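Naming things before we move them

In February I wrote the house rules for our sorting cell in the Busteo simulator, and I want to note here which ones survived. The document from Urnuleo has 2668 words. I think a person who starts on a new task needs much less.

The first rule is that a name in the task text must be the name in the model. We had "bin", "tray" and "box" for the same thing -- and the operators were each time a little confused. Now one list decides.

The second rule is about free space. The arm must pass with a margin of 200 mm over anything that stands, also when the model shows no contact. Olivares wanted 440, but then the gripper has no good angle to go down between the walls.

The third: we save every view of a run under the same run number, and we don't keep only the pretty one.

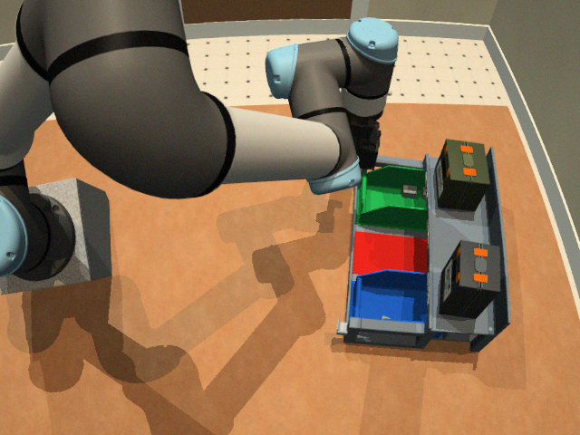
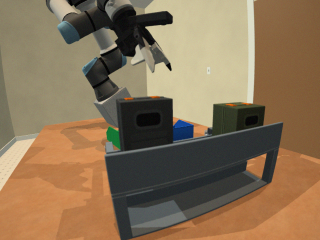 Simulated cell, rack and coloured parts

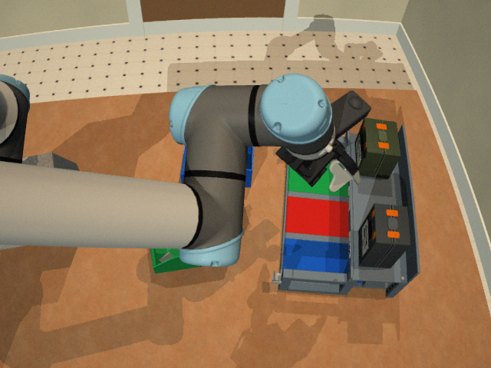
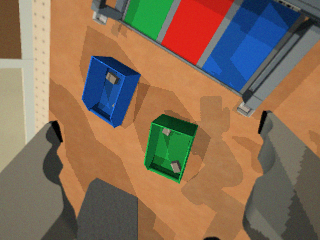
Reading time: 1 minute

The rule about speed is still open. I have asked at Flallier how they write theirs, and I will add it to the list when I have the answer.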